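Open Day at the Droria Workshop: Can a Robot Tidy My Kitchen Drawer Yet?

I've wanted to get inside the Droria building ever since they moved out to the old seed warehouse, and last week I finally made it! Doors opened at 10, the line was already down the ramp, and parking was awful (go in by the Calten Road side if they do it again). One of the greeters told me they had 500 people signed up.

I had one question for everybody in a staff shirt: when is one of these things going to clean up after my kids? The answers were all over the map. The folks on the MacPherson stand, who make conveyor parts, said shop floors would get there years before houses do, and they had a sorting line running that made a pretty good case for it. It put 3,000 little boxed fuses through before lunch. Very smooth, and also kind of dull after a while, because every box is the same shape.

My house is the opposite. Nothing in my junk drawer matches anything else, and when I said so to a woman at the Nodedport table she laughed and told me to go look at the picking area in back. So I did, and I stayed so long I missed the free coffee.

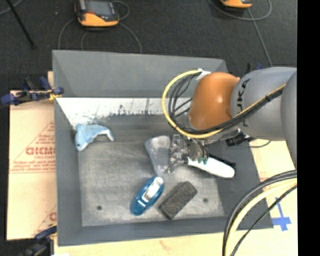 NODEDPORT, 16 September 2025

Picking stuff out of a bin sounds like the easiest chore there is, right? But look at the mix: a blue dolphin toy up in the corner, a glossy blue oval thing, a rough dark block, and a tool with a white handle and a wide gray blade right there at the gripper. I'd scoop all that up without thinking. The arm is a KUKA, big and orange and gray, with cables strapped all along it, and it's a lot of muscle for a toy dolphin.

So, chores? My guess is the stockroom first and my kitchen a good while later. I'd pay for one that did socks. They're planning another open day in July, and I'm bringing the kids and getting there before 10.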